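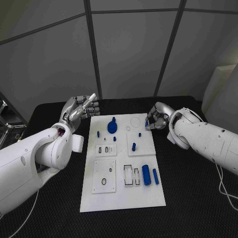

What I was trying to find out

My project compared two ways of teaching a two-armed robot to put blue pegs into a board. The first way (I called it Calado, after the folder it lived in) copies recorded hand movements from start to finish. The second, Hindov, splits each job into reaching, gripping and lining up, and learns those bits separately. Sounds simple! It ate my whole November.

How I ran it

Each method got 60 recorded runs to learn from and then 20 test attempts, with the parts moved to new spots on the board between attempts. I only scored an attempt if the peg went fully in, so a peg left leaning on the rim got nothing, which felt harsh at the time but saved a lot of arguing with myself later.

What came out

Hindov did better on the round pegs and I was really pleased with that. On the rectangular blocks there was hardly anything between them – the fingertips could get to a narrow block all right, but turning it square to its slot was where both methods came unstuck.
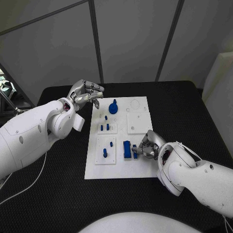
Plirnby wrote on the draft that I should have tested the lining-up stage by itself, with the peg already in the hand, before blaming the block shape. Fair point, and it's first on my list for next term.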